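**Killix wrist tracking kit, reviewed after a month of use**

We bought the Killix kit in November for the Clelness build, a small sorting arm that Poppy Staniforth and I are putting together in the shared workshop. The arm needs examples of human hands doing the job before it can learn any of it, and the kit records them. You get two wrist bands with printed square markers, a white housing that hangs under each wrist, and the cables.

Fitting takes 7 minutes once you have done it a few times. The bands go on over a sleeve without slipping, and the markers are labelled (R1 and R2 on the right), so mixing up left and right is hard to do. Our task is stationery: paper clips and binder clips, sorted into a clear container.
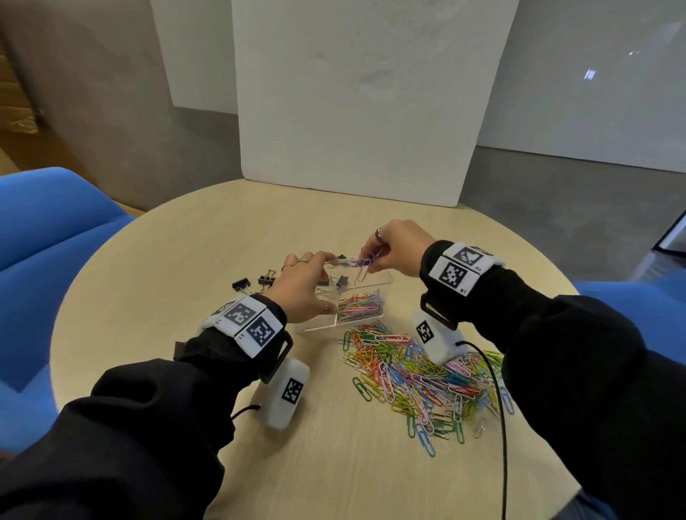

Small parts are a fair test of any tracker. Finger and thumb stay free, and I could pick up a single clip at normal speed. The housings are the weak point. They hang low enough to touch the table when you work close to it, and after an hour I was lifting my wrists higher than I normally would. That shows up in the recordings, and the arm copies it.

Tracking is good in even light. We lost the left hand 3 times in 48 runs, always when the wrist was turned well over. Rings have made no difference that we can find.

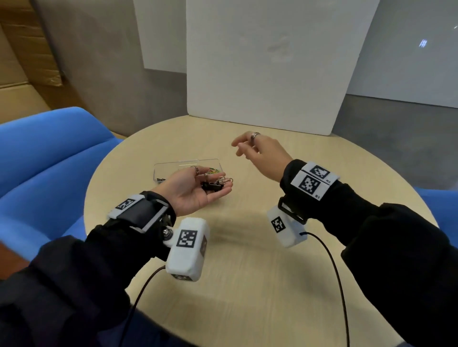

The cables are long enough for a seated job but they drag, and I would pay extra for a cordless version. Prerkard sells a clip that holds them to the forearm. It should be in the box.

The software exports straight to our training script. The manual is poor on calibration, and Poppy ended up writing her own page of notes.

At 800 pounds it is a lot for a home build. Split between two people it was manageable, and we will keep using it for the next task, which is screws. Four out of five.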